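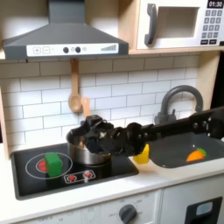
Closed-loop grasping is a sequence of small corrections, and the controller in this unit makes them at a fixed rate whether or not perception has anything new to report. Most of the trouble in the lab exercises comes from the gap between those two rates. Take the pot on the stovetop as the target. The gripper is over it, the fingers cover most of the interior, and the rim reflects light along its edge. A segmentation model that found the pot easily from a clear view now has a partial outline and a bright streak to work with. The planner still needs a pose.

## Unit 10: From mask to motion

Reading before the lab: the Nenport stack overview, and the planner notes from Unit 9. Bring a laptop with the course container already built. The build does not finish inside a lab period on the campus network.

### 10.1 Pipeline

The stack has four processes, started in this order:

1. `bright_seg` – instance masks from the color stream
2. `idar_pose` – object pose from mask plus depth
3. `plan_node` – collision-aware motion planning in joint space
4. `ctrl_node` – joint trajectory tracking

Bright and Idar communicate over shared memory. Everything downstream of Idar uses ordinary topics. If `idar_pose` is started first it will attach to a stale memory segment and publish the last pose from the previous session with a fresh timestamp. There is no warning in the log. Check `/pose/source_seq` and confirm that it is increasing.

### 10.2 Frames

All poses are published in `base_link`. The kitchen has its own frame, `counter`, with the origin at the front left corner of the countertop, x to the right, y toward the backsplash, z up. Fixed geometry is defined in `counter`: hood, shelf, faucet, sink basin, panels. Movable objects are never defined in `counter`, even when they happen to be resting on it.

The transform from `counter` to `base_link` is loaded from the calibration file at startup and is not updated afterward. If the kitchen is bumped, recalibrate and restart `plan_node`. Restarting `ctrl_node` alone has no effect on the collision model.

### 10.3 Occlusion by the arm

As the gripper descends, it removes pixels from the target mask. Idar fits a pose to whatever remains, so the estimate drifts toward the visible side. For a round object seen past the gripper, the drift is mostly lateral.

Three ways to handle it, in increasing order of effort:

- **Freeze.** Stop updating the target pose once the gripper enters a cylinder above the object. Simple, and correct as long as the object does not move.
- **Gate.** Accept an update only if the visible mask area is above a threshold fraction of its unoccluded value. Requires a stored reference area.
- **Render and compare.** Project the arm model into the camera, subtract it from the expected silhouette, and fit against the remainder. Requires good hand-eye calibration.

The default is gate. Freeze is used for the first half of the lab, so that planner errors and perception errors can be separated.

Objects near the arm need the same care even when they are not the target. A yellow object lying under the forearm between stove and sink may lose its upper part in the mask. Idar will then report an object that is too short, and the planner will accept a path that is too low. The collision model should keep the last full-height estimate until the object is seen whole again.

### 10.4 Reflective surfaces

Polished steel returns poor depth. Expect holes along the rim and isolated points well behind the wall of the pot. Do not fill the holes by interpolation before the pose fit. Interpolated depth looks like evidence to the optimizer and it will be weighted as such.

The recommended settings are below. They go in `idar.yaml`:

```yaml
depth:
 fill_holes: false
 min_valid_points: 1296
 outlier_filter: radius
fit:
 symmetry: axial
 max_iterations: 10
 restarts: 2
```

With `symmetry: axial`, rotation about the vertical axis is left out of the fit. Without it, the reported yaw wanders from one update to the next, and the planner keeps replanning toward a wrist angle that has no meaning. Use it for the pot only. The green block needs its yaw, taken modulo a quarter turn.

### 10.5 Planning around fixed geometry

The faucet is the awkward obstacle. Its spout rises above the arm when the arm is reaching across the counter, so a straight lift after a grasp is not always safe. The planner treats it as a set of capsules along the curve. Do not replace these with a bounding box – the box also closes off the free space under the spout, and most paths into the sink disappear with it.

Hanging utensils are modeled as one padded slab below the hood. This is conservative. Paths to the back of the stove have to come in from the front or the side.

Planner seeds are fixed for grading. Use seed 1454 for every submitted run. A different seed is fine while debugging, but state it in the log header.

### 10.6 Control handoff

`ctrl_node` accepts a new trajectory while it is executing an old one. It blends from the current commanded state, not from the measured state. If tracking error is large when the new trajectory arrives, the blend begins from a place where the arm is not. The symptom is a short, sharp motion at the moment of handoff.

Before sending a replacement trajectory:

- read `/ctrl/tracking_error`
- if any joint is over its limit, send a hold and wait for the error to settle
- replan from the measured state

The Wostness logger records commanded and measured states on the same clock. Plot both. A plot of measured state alone will not show this fault.

### 10.7 Lab exercise

Work in pairs.

a. Run the pot approach with `freeze` and record the pose stream. Plot the raw Idar estimate against the frozen one, with gripper height on the horizontal axis.

b. Repeat with `gate`. Find the lowest threshold at which lateral drift stays inside the finger clearance given in the gripper data sheet.

c. Set `symmetry: none`, repeat (b), and count replans. Restore the setting afterward.

d. Move the carrot from the sink to the counter. Submit the planned path and the capsule model of the faucet in the same plot.

Submit the logs, the plots, and the YAML files as run. Late logs are accepted up to the start of Unit 11. Edited logs fail the checksum and are returned ungraded.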